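May 17, 2022
By Golshifteh Rahimi
5 min read

Speaker notes: Getting Your Hands Back After a Wrist Fracture

Good evening, everybody, and thank you so much for coming out to Dukdale on a Tuesday. I know parking is a trial, and I know a few of you drove in with one good hand, so take a breath and get comfortable (there's tea at the back, and Ghazal Zarei has promised to open the sugar packets for anyone who asks!).

I've been a hand therapist for a long time now, and the question I hear most on the day a cast comes off is, "Why is it so stiff?" People expect the bone to be the whole story. But the tendons and the little joints of the fingers have been sitting still for weeks too, and they need coaxing. The skin gets dry and flaky, the forearm looks thin, and the hand may swell by dinnertime. All of that is common, and most of it settles.

[Pause. Ask who has had a cast off in the last month.]

So, where do we begin? Usually with what we call tendon glides. Make a straight hand, then a hook, then a full fist, slowly, and back again. Everybody try it with me, on the good side if the other one is grumpy. I like people to do short sessions through the day, and I would much sooner you did a few gentle ones at breakfast than one heroic session at night that leaves you sore until the weekend.
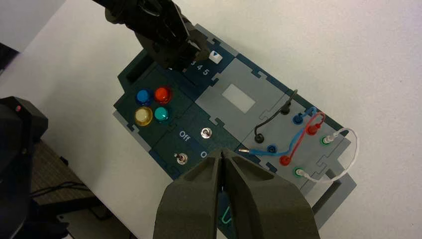 Task board with push buttons and a slider.

After movement comes fine work, the fiddly things: coins, buttons, clothespins, turning a key. We time some of these in the clinic. A gentleman I saw in November took 101 seconds on his first pegboard and 58 on his last, and he was so pleased he asked me to write it on his appointment card. Your own numbers will be different, and please don't race the person in the next chair.

[Slide: grip strength. Don't rush this one.]

Strength comes later, and only once your surgeon or therapist has cleared you for it. I start people on soft putty, and we go up from there over the following weeks. Mild aching that fades within the hour is generally fine. Sharp pain, new numbness, fingers that change color, or swelling that keeps climbing is a reason to call us that same day.

Man-sik Seol will take the next part, on splints and sleeping positions, and he has brought 3 different splints for you to pass around. Do try them on! I'll stay by the tea afterward for questions, and the exercise sheets are on the table near the door, large print on the left.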